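# Why does a wet table get clean (and a dry one just get smeary)?

I have a confession. When I was in fourth grade I thought wiping the table was a made-up job. You squirt some stuff, you rub it with a cloth, and the table looks exactly the same as before! What was the point?

Then one June morning I spilled grape juice, let it dry, and tried to get it off with a dry paper napkin. I rubbed for ages. All I got was a sore arm and a purple smudge with bits of napkin stuck in it. So let's talk about what the squirting and the wiping are really doing.

## First, the squirt

Water is a bit of a grabber. Its tiny parts (they're called molecules, and they are much too small to see) like to hang on to other things, and sugar is one of their favorites. Dried juice is mostly sugar and color. Put water on it and the sugar lets go of the table and floats off into the water. That's called dissolving.

Grease is different. Butter and water don't get along at all, and you can rub plain water over a buttery fingerprint all day long. That's where soap comes in. A soap molecule has two ends – one end loves water and the other end loves grease. The greasy end grabs the butter, the watery end grabs the water, and off they all go together. I think that's one of the cleverest things in the whole kitchen.

A spray bottle helps because it breaks the liquid into lots of little drops. When you pull the trigger, you push a tiny pump inside the head. The pump squeezes liquid out through a very small hole, and when you let go, a spring pushes the trigger back and more liquid gets sucked up the tube. Squeeze, let go, squeeze, let go! 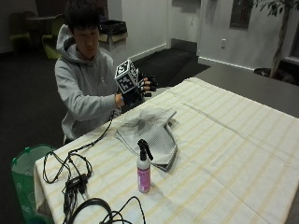
*A spray bottle and a gray cloth towel on the table. You'll need one of each.*

## Now wait (the boring bit)

I always want to wipe right away. Don't! Dissolving takes a little time. I count to 10 for fresh spills and 40 for sticky ones, and I count out loud so I don't cheat.

## Then, the wipe

Look closely at a towel and you'll see lots of little threads, often in loops. Between them are tiny gaps, and water creeps into those gaps all by itself, even uphill. Scientists call this capillary action. The dirt is riding in the water, so it gets carried into the towel too.

Fold your towel in half, then in half again. Now you have 4 layers to soak things up, and when one side gets grubby you can flip to a clean one.

## Try it yourself

Put a drop of jam on two old plates and let them dry. Wipe one with a dry cloth. Spray the other with plain water, count to 40, and wipe it with a damp cloth. Which one came clean first?

One serious thing before you start: only use plain water in your bottle, or ask a grown-up to pick the spray. Some cleaners can hurt your eyes or skin, and they should never be mixed together. If there's a tablecloth, ask about that as well. Cloth soaks up spills just like a towel does, so it usually has to go in the wash.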